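Corns and calluses

A corn is a small, hard plug of skin that forms where a shoe keeps rubbing, usually on top of a toe or on the ball of the foot. A callus is its bigger, flatter cousin – yellowish, thick and mostly painless. I've had both, so forgive me if this entry gets a bit personal!

Causes

Rubbing and pressure, mainly. Tight toes, high heels, thin soles, or (my own downfall) walking shoes a size too small. Corns often get mixed up with verrucas, but a verruca is caused by a virus and tends to hurt more when you pinch it from the sides.

Treatment

Soak the foot, file gently with a pumice stone, and put on a urea cream at night. Karlijn Wuyts, my podiatrist in Ollthorpe, took mine down with a scalpel in one visit and I barely felt it. Please don't try that bit yourself. Corn plasters contain acid and can burn the healthy skin next door, and anyone with diabetes or poor circulation should see a professional before touching anything.

Prevention

Wider shoes, dry socks, and feet up in the evening if you've been standing all day.

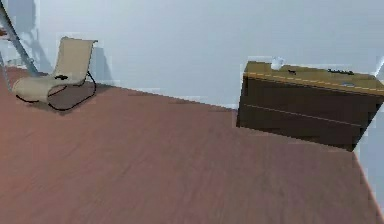 A low lounge chair with a beige fabric sling, computer rendering.

See also: Bunions, Cracked heels, Ingrown toenail

Last edited 2022-05-29 by Hilde Martens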